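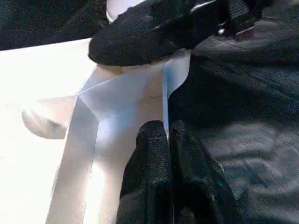
Bonjour à la liste,

Je reprends le fil sur le pliage des housses blanches Levov, parce que la méthode donnée au dernier message ne tient pas avec les pièces rigides. Le pli diagonal se marque avant le pli vertical. Une feuille blanche pliée de la même façon, avec sa diagonale nette, sa pliure verticale au centre et un rabat resté presque debout à droite, donne le bon ordre de grandeur pour l'angle. Si le rabat dépasse 10 mm, reprendre depuis la diagonale.

Le 16 oct. 2024, un abonné de la liste a écrit :
> Chez Stelteo on plie à plat, en 2, sans marquer.
> La fiche Trumix demande un format de 400 mm une fois plié.
> Quelqu'un obtient-il cette cote sans écraser les bords ?

Oui, à condition de ne pas chasser l'air par les coins. Les bords gardent leur volume et seul le centre s'affaisse. Pour le contrôle, je travaille sous une lumière rasante : les faux plis se lisent mieux à l'ombre.

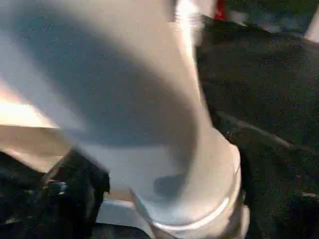

Surface blanche lisse : reflet vif à droite, ombre bleu-gris en diagonale.

Sur un blanc brillant, le reflet efface tout. Décaler la lampe avant de conclure à un défaut.
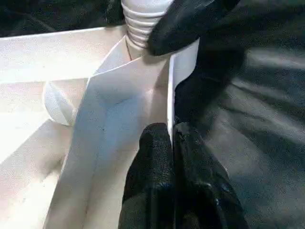
Faut-il repasser la housse avant de la plier ?
Un passage à la main suffit, du centre vers les bords. Le fer fixe les faux plis et complique la mise au format.

Pour le rangement, je pose les pièces sur un tissu noir. Les fibres claires s'y repèrent tout de suite et la housse glisse moins que sur un plateau nu.

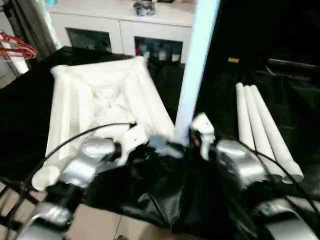

Les rouleaux se rangent à part, couchés, sans rien dessus. Empilés avec les housses, ils laissent une empreinte qui ne part plus. La référence Vitale 1940 est la plus sensible : je la sors du carton dès réception et je la replie en novembre, dans l'autre sens.

Je n'ai pas testé la version doublée. Si quelqu'un a les cotes après pliage, je suis preneur.

Cordialement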